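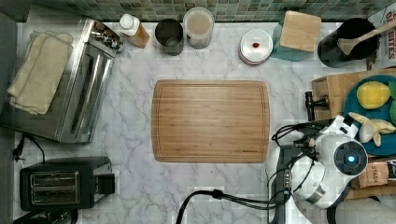
4. Setting up the Nisow under-counter water filter

Before you start
Read all of section 4 first. Takes over 30 minutes if the cabinet is tight. Check the box has the filter head, cartridge, two lengths of tube, tee valve, bracket, screws.

Caution: cold line only. Hot water will crack the head and void the warranty.

4.1 Mounting
1. Shut off the cold valve under the sink. Open the faucet, let it run out.
2. Put a towel and a bowl in the cabinet.
3. Hold the bracket on the side wall, mark the holes, drill. Leave 8 inches clear underneath or the cartridge won't drop out later.
4. Screw the bracket on. Snug, not tight – the plastic strips easy.

4.2 Tubing
1. Fit the tee valve between the shutoff and the faucet hose. Washer goes in flat side down.
2. Cut the tube square. Use a sharp blade, no scissors.
3. Push the tube into the port marked IN until it stops. Tug it. If it moves its not in.
4. Same again for OUT, up to the faucet.

Note: older Hurkska faucets need the adapter, part 204. Not in the box.

4.3 First flush
1. Push the cartridge up into the head, quarter turn right.
2. Open the valve slowly. Look for drips at every joint.
3. Run the faucet until the water is clear. Gray water at first is normal, just carbon dust. Don't drink it.
4. Check for drips agian next morning.

Cartridge change: every June, or sooner if the flow gets slow. Order code 784.

Section 4 revised 16 December 2018, R. Kazlauskienė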